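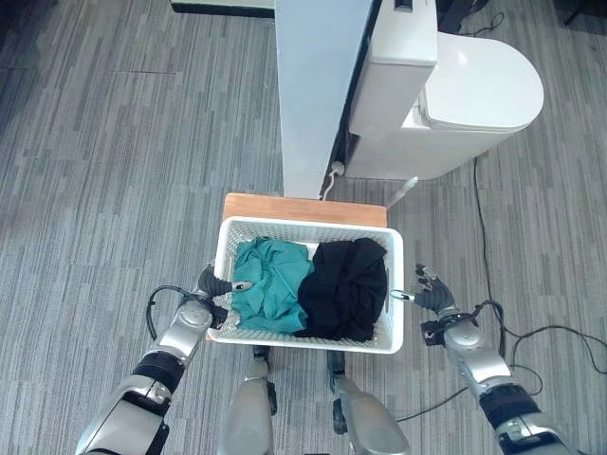 豆包不甜 回复于 2楼
我倒觉得深色和浅色没必要分得那么死。我家那件黑卫衣洗了两年,头两回掉色,后面就老实了,跟别的混着扔进去也没见染过谁。楼主要是刚买的新衣服,单独泡一回,看看水的颜色再说嘛。

晾衣绳上的猫 回复于 3楼
楼上的运气好,我可没这个运气!去年九月我一件米白的针织衫跟新买的墨绿裤子一锅洗了,捞出来成了豆沙绿,我妈还夸这颜色挺别致……从那以后我就老老实实分三堆,白的、浅的、深的,宁可多攒两天。

南窗下 回复于 4楼
楼主问水温,我多啰嗦几句,大家别嫌烦。我一般就用30度,棉的、混纺的都够了,温度一高深色发灰特别快。洗之前翻个面,拉链拉上,扣子倒是别扣,扣着洗扣眼容易撑松,这是以前Hsueh洗衣店的师傅教我的,我在他们家楼上住过好几年,下楼取衣服总要聊半天。

豆包不甜 回复于 5楼
翻面这个我赞成,一直这么洗。可是30度洗毛巾真的行吗?我家毛巾用冷一点的水洗,过阵子就有股味儿,晒了也去不掉。

南窗下 回复于 6楼
毛巾另说,毛巾和床单我用60度,跟衣服分开。上面没讲清楚,不好意思哈。

阿栗今天也在洗 回复于 7楼
我是楼主,谢谢各位,看得我好感动!再问一句,那种防串色的吸色片有用吗?我看Jelora的卖得挺火,Mimside也有,便宜一点。我们刚搬家,洗衣机小,实在不想一个礼拜开四五次。

晾衣绳上的猫 回复于 8楼
Jelora的我用过一盒,片子拿出来确实是灰蓝灰蓝的,说明吸到东西了,可是那一锅里的白袜子还是有点发暗。我觉得浅色和浅色混洗时放一片求个安心可以,指望它让你黑白一锅煮,还是算了吧。

转筒五号 回复于 9楼
唱个反调,吸色片就是智商税。少放点衣服,多漂一遍,比什么片都强。很多人串色是因为洗完不拿出来,湿乎乎闷在筒里一下午,那不染才怪。

晾衣绳上的猫 回复于 10楼
闷着会染我同意,说智商税就有点过了吧,我那片子的颜色总不是自己变出来的。

转筒五号 回复于 11楼
好好好,我收回一半。

小满的阳台 回复于 12楼
插一句洗衣液。我妈总觉得泡沫多才干净,一锅倒满满一盖,结果黑衣服上一道一道的白印,还以为是衣服坏了。后来我给她换成按压瓶,一次压两下,白印就没了。楼主机器小,更要少放。

阿栗今天也在洗 回复于 13楼
啊我就是倒满一盖的那种人……白印我也有,一直怪水质。今晚就少倒点试试!吸色片先买盒Mimside的放着,深色的我还是单独洗。

南窗下 回复于 14楼
白印要是已经干在上面了,清水再漂一遍就行,不用加东西。晾的时候别让深色的对着大太阳,挂阴凉通风的地方,里子朝外。

豆包不甜 回复于 15楼
阴凉通风,我家北阳台梅雨天根本晾不干啊,有没有人用烘干机的?深色进去缩不缩?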